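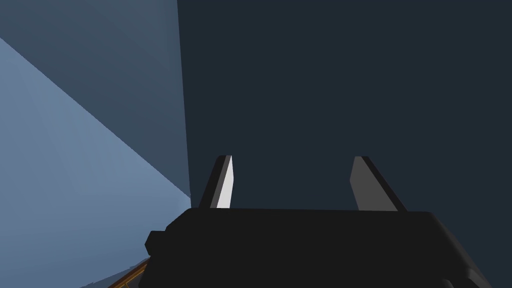 Ticket: Wusten recipe box, servings scaling goes haywire on imported recipes
Opened by: Quyên Trình
Status: Waiting on customer

July 18, 2022, 9:12 am
Hi there! I've been using Wusten to keep my recipes for a couple of years and I love it, but something odd is going on with my salmon cakes. I typed the recipe in ages ago for four people and it was fine. Yesterday I bumped it up to 20 servings (my sister's potluck, long story) and the shopping list told me to buy 1,000 eggs. One thousand! The salmon looks right, the breadcrumbs look right, the dill is right. Only the eggs are nuts. I closed the app, opened it again, same thing. I'm on the tablet, if that matters.

9:50 am
Me again. I tried my potato salad at 20 servings and that one's fine, eggs and all. So it's not eggs in general. The salmon cakes are one of the recipes I brought over from Skotosell when they shut down the free plan, and the potato salad I typed in by hand. Maybe that's a clue?

11:05 am, Reece Kershaw (support)
Hi Quyên, thanks for the second note, because yes, that's a big clue. Could you open the salmon cakes, tap Edit, and tell me exactly what's on the egg line? Spaces and all, please. If there's a little gray box next to the amount I'd love to know what's in that too.

11:31 am
OK so the line says "2 00 large eggs, beaten". There's a gap and then two zeros, and I swear I never saw those before! On the normal recipe page it just shows 2. The gray box says "each".

11:58 am, Reece Kershaw (support)
Got it. Skotosell saved whole numbers with two decimal places, so your 2 eggs went out as 2.00. If the export was made with the region set to Europe, the dot can get lost on the way in, and our list maker then reads it as 200. Times five is your 1,000. Please change the line to plain "2", save, and rebuild the shopping list (the old list won't update by itself, you have to hit Rebuild).

12:20 pm
Yay, 10 eggs! That I can carry home. But now I'm nervous about the rest of the imports. I went through a few over lunch. Here's what I've got:

Strachan oatcakes (my neighbor's recipe, named after where her grandma lived): 7 tablespoons of butter was fine, salt said "1 00". Fixed it.
Lemon bars: fine.
Chicken and rice bake: broth said 2,000 cups at 20 servings, it was "4 00" in edit. Fixed, now says 20, more like it.
Rullport flatbread: the yeast line is blank in edit but shows up on the recipe page. Haven't touched this one, I don't want to lose it.

There are a lot more and I'd rather not go through them one at a time on a tablet with my thumbs. Is there a way to search for the double zeros?

2:14 pm, Reece Kershaw (support)
You can't search inside amounts yet, sorry. You can re-import though: Settings, Import, pick your original Skotosell file, and set Number Style to "dot" before you hit Start. Leave "Replace matching recipes" off for now so you don't lose your edits or that yeast line. You'll end up with doubles, and once they look good you can delete the old ones. For the flatbread, a screenshot of the edit page would help me a lot.

4:40 pm
Found the file in my old email. Running the import now, it's crawling along but it hasn't complained. I'll send the flatbread screenshot after dinner!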